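Trelutstead Reader Reviews – data card

Version dated 27 Dec 2024. Maintained by Dorottya Hegedűs.

Summary

A set of 890 short book reviews written by members of the Trelutstead reading group, in English. Most cover novels, with a smaller share of memoir and audiobooks. Each review carries a star rating from 1 to 5 and a flag for whether the book has a film or TV version.

Files

reviews.csv – one row per review
books.csv – one row per title, joined on book_id
splits/ – lists of review IDs for train, dev and test

Fields in reviews.csv

review_id: integer, not reused after a deletion
book_id: integer
stars: integer, 1 to 5; blank if the reviewer did not finish
text: UTF-8, at most 1000 characters
format: print, ebook or audio
adapted: yes, no or unknown
spoiler: yes or no, set by the reviewer

Collection

Reviews were entered through the Medine web form. Older ones were copied from the group's newsletter and keep their original spelling. Reviews over the length limit were cut at the last full sentence. Reviewer names were replaced with codes, and mentions of family members were removed by hand.

Processing

Duplicates were found with Paltik using the default threshold, then checked by eye. Line breaks inside a review are stored as a single space. Emoji are kept.

Known issues

Ratings lean high – members mostly review books they chose themselves. Reviews of later books in a series often refer to earlier ones without naming them. The adapted flag was last checked in May and is out of date for several titles. In 4 rows the format field says print although the text mentions a narrator; these have been left as entered.

Splits

Splits are made by book, so no title appears in more than one. Series are not kept together. If that matters for your task, regroup on series_id in books.csv before training. The Perić script in tools/ does this and writes new lists to splits/by_series/. It expects both CSV files in the same folder and will overwrite any lists already there.
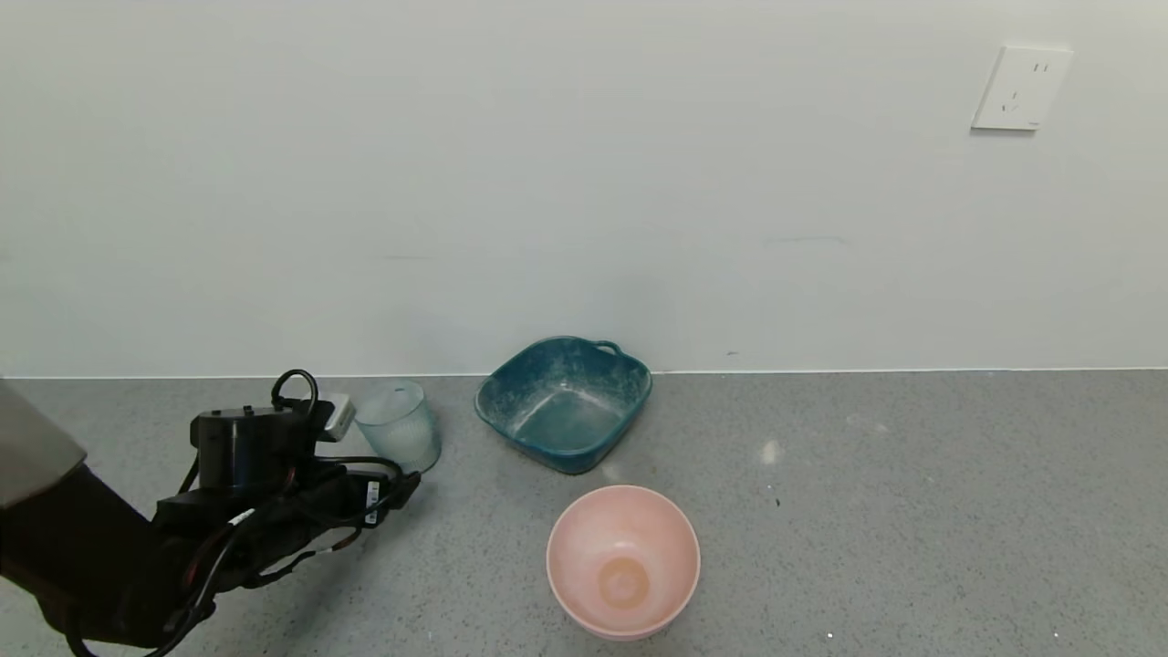

Rows with a blank series_id are treated as standalone books and assigned one at a time. Pass a fixed seed to get the same lists on each run.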